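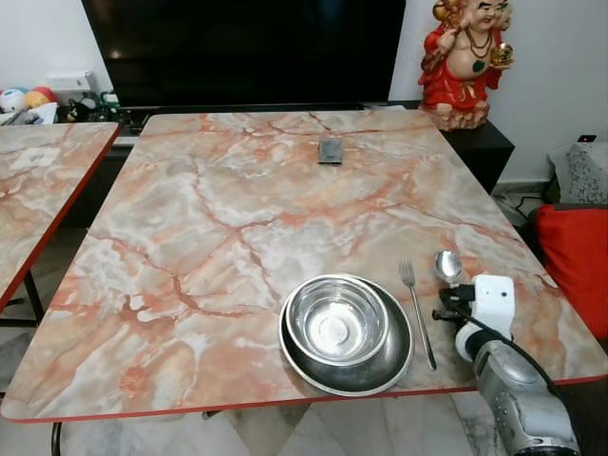
Steel at the Table
From the March issue of the Mokbridge Table Letter

I have been eating off stainless steel for most of the winter now and I am not going back! A few of you wrote in after the last issue, when I mentioned in one line that I'd put the china in a box, and the questions were so good (how do you keep it shiny, doesn't it screech, what do you do about hot soup) that it seemed easier to give the whole thing a proper write-up.

My setting is very simple. One shallow plate, one small bowl that sits inside it, a fork and a spoon over on the right. No knife, no charger, no placemat. I grew up with the fork on the left, as many of you did, and I moved it over one evening out of laziness and liked it so much that it stayed. When most of what you cook is rice, lentils, stew or noodles, you're picking up one or the other and then swapping, and it's nice to have them side by side. If you set the fork on the left and feel strongly about it, please carry on. I'm not coming to check.

The bowl inside the plate is the part I love best. The plate catches drips, it gives you somewhere to park a piece of bread or a lemon wedge, and it means you can carry the whole business from the stove in one hand. It also makes a small serving look like a meal. A ladle of soup in a big white dinner bowl looks a bit sad, and the same ladle in a little steel bowl comes nearly up to the rim and looks generous.

Choosing a bowl

There are more kinds than you'd think. Look for a rolled rim first. A bowl with a raw cut edge is lighter and cheaper, and it's unpleasant on the lip if you like to drink the last of your broth (I do, every time). Run a finger all the way around before you buy. The rolled ones feel smooth and slightly fat, and they stack without biting into each other.

Then look at the bottom. Mine has rings pressed into it, one inside another, and I've become very fond of them. They catch the light when the bowl's empty, and when you've got a clear soup in there they show through like ripples. Rice does like to settle in them, so give them a turn with the brush and not only the sponge.

As for single wall or double wall, I have both. Double wall keeps your fingers happy with hot food, and I'd pick it for kids. Single wall is thinner, prettier and easier to find secondhand, and the plate underneath solves the hot-fingers problem anyway, at least for grown-ups who remember to lift the plate.

Mixing finishes

I used to think everything had to match. Then Nicanor Iglesias had us over for bean stew and there was a mirror-bright bowl on a dull, brushed plate, with forks from one drawer and spoons from another, and it looked wonderful. The darker plate makes the bright bowl pop. I went home and broke up my own set that same night, and now I won't put two shiny pieces together if I can help it.

Brushed plates have a practical side too. A mirror finish shows every fork scratch for the first month or so, and then it has so many that they blend into a kind of haze. The brushed ones start out hazy and stay the same. If you're the sort of person who would mourn the first scratch, buy brushed for the plate, where the fork does its work, and save the polished piece for the bowl, which mostly meets a spoon.

On the screech: yes, it happens. It happens with thin forks and it happens when you chase the last three peas. A fork with softer, rounded tips helps a great deal. Long thin handles are lovely to hold but they do ring a little against the plate when you put them down, and I've gone from minding that to quite enjoying it. It sounds like a cafeteria in a good way.

What goes under it

Everybody told me steel would look cold. It depends so much on the table! On a pale, plain top I can see the worry, a bit like a hospital tray. Put it on anything with some red or rust or orange in it and it warms right up, and the metal picks up color from whatever is near it. Marble patterns are terrific for this, the wilder the better. I have seen cream and gray tops with coral veins running through them that make a plain steel plate look like it was ordered specially. Glossy tops wipe clean in one pass too, which matters in my house, where turmeric gets everywhere.

If your table is a quiet one, a folded cotton napkin in a brick or tomato shade will do the same job. Go for one strong color and leave the rest alone.

I'd also say don't worry about the rest of the room. We eat facing the TV half the time, there's generally a phone on the table that ought to be somewhere else, and dinner is still dinner. A setting like this suits an ordinary room with ordinary furniture in it. I find it makes me sit down properly even when it's only leftovers and a rerun.

Keeping it bright

Dish soap and warm water, a soft sponge, and then the important bit, a dry towel right away. Most of the "stains" people write to me about are water spots, and they come from letting steel drip dry in a rack. If you already have spots, a splash of white vinegar on a cloth takes them off in seconds. Rinse, dry, done.

For the rainbow tint you sometimes get after very hot food, it's vinegar again. For anything stuck on, let it soak for 10 minutes with baking soda and warm water before you reach for a scrubber. Please keep steel wool away from the polished pieces. I did it once, to my nicest spoon, and I still turn that spoon face down when we have company.

Salt is worth a mention as well. Don't leave a salty puddle sitting in the bowl overnight, and don't salt cold water in it and walk off. You can end up with tiny pits that no amount of polishing will shift.

Where to look

Forkach on Trenano Street (number 511, the door with the bell that sticks) has open bins of loose flatware in the back and you can spend a very happy hour there matching up spoons. They sell bowls singly, so you can try one before you commit. Soylu carries plates in two depths, and the shallow one is the one you want for this setup. Tell them it's to go under a bowl and they'll let you set one inside the other on the counter to see how it sits. A bowl that slides around when you walk is a nuisance, so do try it.

My advice is to begin with enough for the people who live with you and stop there for a while. I bought 6 of everything on the first trip and I'd have chosen differently by the second week. The bowls I reach for now are smaller than the ones I started with.

Su-chen Lam has offered to bring her own collection to the next potluck so that people can handle different weights and rims before buying. She has pieces handed down from two sides of the family, some so thin they weigh almost nothing and one serving dish I can barely lift with food in it. She'll also be making the ginger and egg drop soup that several of you have been asking about, and it'll be served in the little bowls, on plates, the way it should be. Bring a spoon from home if you have a favorite. Supper starts at 6 and there's always room for one more.

And do write in with your own tables! This letter goes out to 3000 kitchens these days and I know for certain that you don't all eat off white china. Last month's mail brought enamel, wooden bowls, a set of blue glass that I'm frankly jealous of, and a long letter in defense of the divided tray, which I'm saving for the next issue. If you've found a good way to store flat steel plates without them sliding around in the cupboard, that's the one I need most. Mine are currently standing up in an old letter rack, and they fall over every time I shut the door.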